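Jessie Geddes
Spent most of the afternoon stripping office towers for the September refurb batch. Putting my notes in a thread so the next person on the bench has them.

2/ The batch is 8 desktops from Rullholm, all from the same front office. They were replaced because they were slow. Most of them are slow because they have old spinning drives and not enough memory, and both of those are cheap to fix.

3/ First job is always the same. Unplug it, hold the power button down for a few seconds, lay the case on its side, take the side panel off. Then look before touching anything. I take a photo at every stage now. I used to trust my memory on cable routing and I lost a lot of evenings that way.

4/ The drives come out before anything else and go in the locked drawer. They don't stay in the machine while we work on it, even if the owner says there is nothing on them. Write the asset number on the drive in marker. Stickers fall off.

5/ Unit 7 is the one I want to talk about. It came in with a note saying "dead" and nothing else.
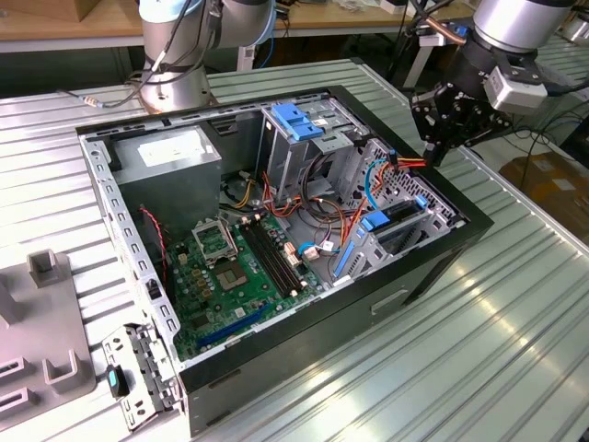 Tritix Reuse Workshop | Desktop Bench

6/ Unit 7 with the cooler, processor and memory out. Power supply in the top corner, board below it, the two long memory slots empty. The socket is open, so please keep fingers, sleeves and screwdrivers away from it. On a board like this the contacts are in the socket and they bend very easily. If you bend one you can sometimes push it back with a needle and a magnifier. I have done it twice and failed more times than that.

7/ If the board is going to sit for more than a few minutes, put a plastic cover on the socket. We have a bag of them in the Mosoti bin, second shelf. If the bag is empty, close the frame and put a clean card over it.

8/ The blue plastic parts are the ones you are meant to move by hand. On this case that means the latch on the drive cage and the tab on the drive bay. If one feels stuck, check for a screw on the other side before you pull. We have no spares for this case and a broken latch means the cage rattles forever.

9/ Leave the cables alone until you need them gone. The bundle of orange, red, yellow and black ones across the middle looks like a mess but it's just the power supply leads. Push them to one side and work around them. The light blue one is SATA. Keep that with the case, they disappear.

10/ What I check on a dead one, in order: wall outlet, power cord, power supply on the tester, then the board with one stick of memory and nothing else connected. Most "dead" machines are done by the third step. Unit 7 passed the supply test and still did nothing, so the processor came out.

11/ The paste on the processor had set hard. I cleaned it with alcohol and a lint-free cloth and put it in a tray labeled 722. Tray number matches the line on the intake sheet. The asset tag is 1668 if you are looking it up the other way.

12/ Next step is to try it in the Jostel test board. If it runs there, the problem is the motherboard and unit 7 becomes a parts machine. If it doesn't, I have one spare processor that fits and we try that.

13/ Someone asked why bother with a tower this old. It will run a browser and a word processor fine with a small SSD in it. The kids' homework room doesn't need more than that, and the case and supply are still good.

14/ Also, the small coarse-thread screws and the fine-thread screws are not the same. They have separate cups. I sorted them again this morning and would like to not do that tomorrow.

15/ Still need: SATA power splitters, a new bottle of alcohol, and the short magnetic screwdriver back from whoever has it. Will add to this thread once the processor has been tested.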